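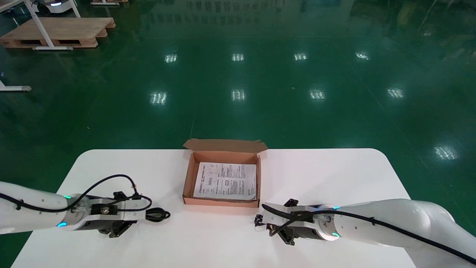
What size table do I need for packing boxes by hand?
One that holds the open box with its flaps out and still leaves you room in front for whatever goes in it. For most people packing most things, our standard Wiltthorpe top does that.

Wiltthorpe Packing Table, white, rounded front corners

The Wiltthorpe is a table. It is flat, it is white, and it stays where you put it. We have been selling it long enough to know that this covers most of what people want to hear, but the web shop requires a longer text, so read on.

The top is a plain rectangle with the two front corners rounded off. The rounding was added after the first batch, when Svenja Kleinschmidt, who runs our assembly shop, walked past a square one carrying a stack of cartons and met the corner at hip height. She redrew the top that afternoon. Customers with narrow aisles have been thanking her ever since, and she still rubs her hip when the subject comes up.

White was chosen for a duller reason. Small things disappear on a dark bench. A screw, a washer or the little bag of spare feet shows up on white, and so does the instruction sheet you were sure you had already put in the carton. White also shows every scuff, coffee ring and marker stroke, and some supervisors consider this a feature. If you would like to hide your coffee rings, we sell the same top in gray.

Setting up a packing place

Put the open carton toward the far edge of the top, with the long flap folded back and the short flaps out to the sides. Keep the front of the table clear for the goods and your hands. People who have packed for years do this anyway. People who have packed for a week put the box right up against their stomach and spend the day reaching over it.

Lay printed sheets flat in the bottom of the carton before anything else, if your customer wants them there. If your customer wants them on top, lay them on top. We have seen grown adults argue about this for most of a lunch break and we won't be taking a side.

Tape, labels and knives belong on the Varkik side rail, sold separately. They will end up on the tabletop no matter what you do, but the rail looks very organized in the meantime.

Floors

The standard feet are made for smooth, hard floors: sealed concrete, tile, epoxy. On a glossy coated floor, use the soft pads that come in the parts bag, and lift the table when you move it. Dragging leaves lines, and a shiny floor under good lights will show you each one of them until you retire. For rough concrete, order the Iltstead leveling feet. They give 20 mm of adjustment, enough for any floor that deserves the name.

What you get

Tabletop, white, rounded front corners
Steel frame, in parts
Parts bag with bolts, soft pads and one hex key
Instruction sheet, printed on both sides, pictures on one of them

You'll need two people for the top. One person can do it, and we hear from that person fairly often.

Details

Height: 900 mm, fixed
Top thickness: 32 mm
Warranty: 5 years on the frame, none on the hex key
Colors: white, gray
Fits: Varkik side rail, Iltstead leveling feet, Villalba lower shelf

Cleaning

Damp cloth, mild soap, dry it off. Tape residue comes away with a plastic scraper and some patience. Please don't use the box knife. Please also don't cut cartons open directly on the top. The cutting mat is cheap, and a new top isn't.

Things people ask us

Does it come assembled? Only if you collect it from the workshop, and then you need a van with a large door. We'll help you load. Getting it out at the other end is between you and your coworkers.

Can two tables be joined? Along the back edges, yes, with the joining plates. The front corners are round, so tables set side by side leave a notch between them at the front. Pens fall into it. Order the square version if this will bother you.

Is there a lower shelf? The Villalba fits under the top and bolts to the frame. It was meant for flat cartons. In our own shop it holds flat cartons, two jackets and a radio.

Delivery is by pallet, curbside. Tell us in the order notes if there's a step, a slope or a dog.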